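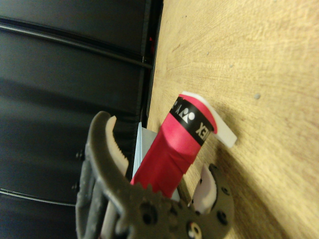
What did the grant pay for between March and July?

Most of it went to the seed work at Flamholm: cleaning, germination tests, new storage jars and the printing of the first grower sheets. A smaller part covered travel to the Poditz plots and the rent on the cold room, which we now share with the Verhoeven nursery. The spending table went in with the claim form and is not repeated.

Progress on the bean collection

The collection stands at 40 varieties of climbing and bush bean, the number we gave in the application. All have now been through a germination test. Most came up well. The older lots from the Poditz gardens were poor, as expected, and 14 varieties fell below the level we set for sending seed out to growers. Those are being grown on this season for fresh seed only and will not appear in the autumn list.

Two of the 14 worry us more than the rest. One is a brown-eyed bush bean that came without a name. The other is Flavus, the yellow-podded climber that several older growers asked for in the first survey. We have very few Flavus plants standing, all in the top bed at Flamholm, and they were slow through the cold weeks in May. They have since reached the top of the poles and are in flower. We will save every pod and do no tasting this year.

Slugs took a good part of the first sowing at Poditz. We resowed in modules under cover and planted out when the second leaves were open. This cost us some three weeks, and the dry seed from those rows will be late. If September is wet we will pull whole plants and hang them in the barn.

Grower sheets

The first grower sheet covers sowing depth, spacing, supports and when to stop picking so that pods can dry on the plant. It was printed in a run of 2000 and almost all copies have gone out, mainly through the spring plant sales and the library. The second sheet, on drying and storing, is written but not yet laid out. We had planned to print both together. The delay is ours: the text was too long and had to be cut by half. 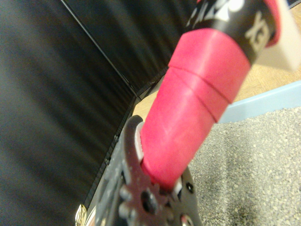
Veerle Dierckx wrote back on the draft of the second sheet that the part about testing dryness was still too vague. A bean that dents under a fingernail needs more time, she said, and the sheet should put that first, before anything on jars or labels. She also asked for a warning about sealing seed too early, having lost a whole jar to mold last winter. Both changes have been made.

Changes to the plan

We asked in the application for funds to build a drying rack in the Flamholm barn. The barn roof needs repair over the east bay, and the owner would like that finished first. We propose to use the Verhoeven glasshouse benches for drying this year, with the vents open and shade cloth over the top, and to move the rack money to next spring. Please let us know if this needs a formal request.

The growers' day has been moved from July to the end of August, when there will be dry pods to thresh. The program is otherwise the same: a walk around the beds in the morning, then threshing and cleaning after lunch.

Next period

Seed from the early bush types should be in by the middle of August and the climbers through September. Germination tests on the fresh seed will start once it has rested. The autumn list will be drawn up from those results, and a copy will be sent to you with the next report.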